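4.2 Stacking and the claim of saved space

Household advice has long treated the nested stack as the natural resting state of dishes. Bowls go inside bowls, plates go under bowls, and the table or shelf is said to be freed for other work. We came to this part of the study doubting the claim, and the doubt has not gone away. Most of the advice we reviewed measures the area a stack covers when it is standing still. Very little of it looks at what the stack costs when a person wants the second item from the bottom.

Our material comes from 40 households, each of which kept a table log over 16 days. Between them they recorded 173 stacks, counting as a stack any group of three or more vessels resting on or in one another. Oshima coded the logs first and Lapiņa coded them again without seeing her results. Where the two disagreed, the dispute was nearly always over whether a serving basin with dishes inside it should count as a member of the stack or as its container. We settled on counting it as a member. A reader who prefers the other rule will get a smaller total, and we do not think the argument below depends on the choice.

The textbook stack is made of one shape in graded sizes. Stacks of that type turn up in cupboards, and in the Gredent catalog that several of our households owned, but on working tables they were uncommon. What people built in practice was mixed: a wide metal vessel at the bottom, flat ware laid inside it, and whatever was left over placed on top. An oval bowl set on a round one does not nest. It rests on the rim and leans. Earlier writers call this a "careless" stack, a word that assumes a careful one was available with the same dishes. We are not convinced that it was.

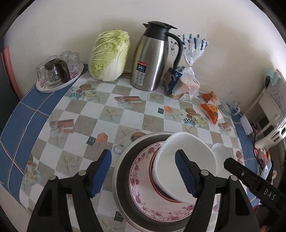

Does a mixed stack take up less of the table than the same dishes laid out side by side? It does while it is left alone, but much of the gain is lost as soon as a lower dish is wanted and the upper ones have to be set down somewhere.

Figure 3. A mixed stack on a dining table: steel basin, flowered plate, red-rimmed bowl, and a white oval bowl tilted on top. A white spoon lies to the right. Cabbage, a steel thermos jug and bagged sliced bread stand along the wall.

The stack in Figure 3 has the features that the usual measure passes over. The basin sets the width of the whole group, and it is large, so the plate inside it saves room only in the sense that the basin was going to use that room anyway. The tilt of the oval bowl adds height without adding order. The spoon lies on the cloth beside the stack, and small utensils of this kind are left out of most published estimates of table use. We see no good reason for leaving them out. A spoon on the cloth occupies a place where a cup could stand.

The back of the table raises a second problem. Food and drink ware along a wall is often coded as "stored," and the open cloth in front of it as "free." The glasses in Figure 3 stand upside down on an oval tray with a pitcher, which fits the idea of storage well enough. Bread and a head of cabbage fit it less well. Either could be waiting to be put away or waiting to be eaten, and a single view cannot say which. The Zisent method would enter the whole row as stored. We entered such rows as undecided and report them separately.

We should be as hard on our own logs as we have been on other people's. Households knew they were taking part in a study of tables, and some may have tidied before writing. The entry times bunch up in the evening, so breakfast is thinly covered. One participant on Vītola Street filled in several days at one sitting on a Wednesday, and we kept those entries only after she went through them with us by phone. None of this gives us confidence in fine differences between households, and we do not report any.

The broader claim, that stacking saves space, seems to us to have been tested mainly on dishes that were made to be stacked. The Solance trials used matched sets throughout. Their result may well be right for matched sets. Carrying it over to a steel basin, a plate and two bowls of different shapes requires evidence we have not found in the literature, and Section 4.3 turns to the order in which such dishes are taken down.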